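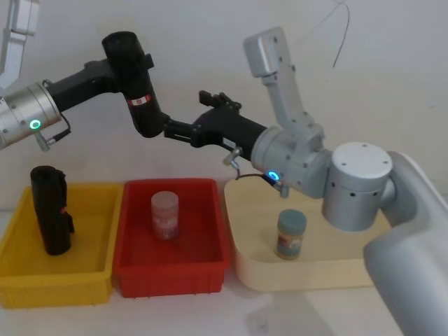

Storage tubs and food waste: your questions

Do special "freshness" containers keep food longer?

Some do, a little. A lid that fits will slow down drying out, and that covers most of what you are paying for. We have yet to see a claim of "up to 100% fresher" that says fresher than what. If a seller can't tell you what the tub was compared with, treat the number as decoration.

What about the Gelance lids with the dial on top?

Sanne Visser used a set for her lunches from July onwards and went back to ordinary clip lids. The dial tells you the day you set it to. So does a strip of masking tape and a pen.

How long can I keep leftovers in the fridge?

We work to 2 days for cooked rice and 3 for most other cooked dishes. Cool them quickly and get them in the fridge. A dearer tub does not buy you extra days, whatever the sleeve says.

Is glass better than plastic?

It stains less and doesn't hold on to the smell of curry. It is also heavy and it breaks. Anyone who tells you one is right for every kitchen is probably selling it.

Do I need matching sets?

No. Matching sets stack well in the shop and less well once two lids have gone missing. Buy single tubs in one size you use often - a jumble of nine shapes is what fills the cupboard.

Will buying containers cut my food waste?

We doubt it. Ernő Deák, who answers most of our post, asks people to write down what they throw away for a fortnight before they spend anything. Bread and salad come up again and again, and neither is much helped by a plastic box. Smaller shops help. So does freezing half the loaf on the day you buy it.

Do you get paid by the brands you mention?

No. Bavdale offered us free samples and we said no thank you.

When was this page last checked?

28 Apr 2025. Send corrections to Miklós Orbán using the contact form.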